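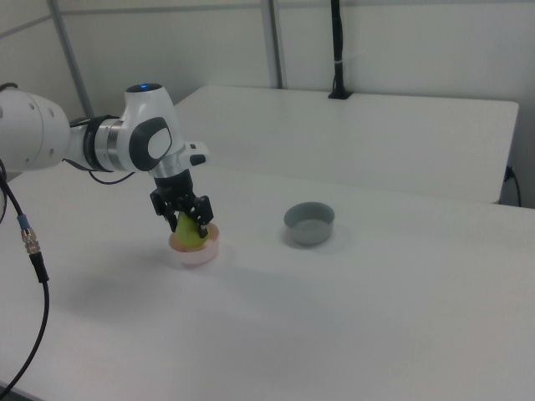

The pear and the pink bowl, Grundstead test bench.

I went over to Grundstead to talk about money. I'd been hearing for months that they wanted a second arm for the packing trial, and Azadeh Parsa, who holds the equipment budget, had agreed to tell me how she was going to pay for it. She'd brought a spreadsheet. She'd also brought Damián Garrido, who runs the bench and wants the arm a lot more than she does!

"People send me the price of the arm," Azadeh said, before I'd even sat down. "Great, lovely. Where's the gripper? Where's the table? Who's paying for the training days?"

Her rule is that the arm itself can't be more than 70 percent of the request. If it is, she sends the form back, and she's sent Damián's back twice.

"Three times," he said. "The first one was one line long, I'll admit that."

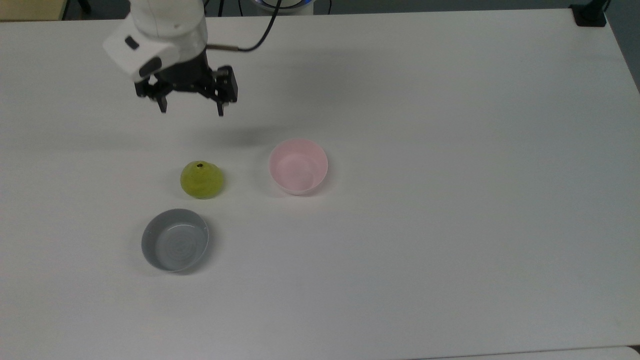
Fingers open over the table, both bowls empty.

We got onto grippers, and I'm glad we did (I'd assumed they just came with the thing). Damián had quotes from Zasov and Baert, and the two weren't easy to compare. Zasov bundles the gripper and the cables. Baert lists every piece separately, right down to the brackets, so their total looks scary until you add up what the other one leaves out.

"I like the long quote," Azadeh told me. "I can argue with a long quote."

Damián's pick is still the bundle. He's using plain bowls and fruit for his trials and sees no point in buying fancy fingers before he knows what the line will be handling. "Fruit's awkward enough," he said. "It's smooth, it's never the same shape twice, and you can bruise it. If two straight fingers will do for that, I'll spend the difference on spares."

How many spares? He wants 4 sets of fingers. Azadeh has budgeted for two. They went back and forth on this for a good while and I ate most of the cookies.

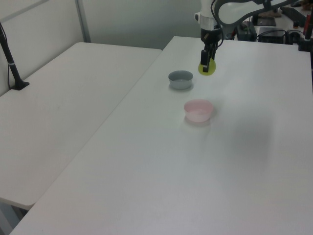
4 min read

The part I hadn't expected was hours. Azadeh asked for 80 hours of setup time in the plan, paid, with names against them, and Damián had written down 40. "He always thinks he'll be done by Friday," she said. He didn't argue. The last cell took him almost 80, and a lot of that went on deciding where the cables should run.

I asked if they'd thought about leasing. They had. Hondusance offered a lease with service included, and Azadeh liked it right up to the page about early returns. "Read that page first," she said. "I read it last, after I'd already told my boss it was a yes."

So the order's going in as a purchase, with the decision due in September. Damián has cleared a spot for the new arm anyway. Azadeh says she hasn't seen it.

Comments (3)

marlowe_t: Which page of the lease?? We're about to sign one.

Packline Jo: Two sets of fingers is not enough. Side with Damián on this.

R. Oduya: We never budgeted setup hours at all, and I'm forwarding this to my manager.

Recent posts
Do you need a service contract in year one?
Secondhand conveyors: what I'd look at first
Getting three quotes when only two suppliers call back

We use cookies to remember your settings and count visits. Accept | Manage choices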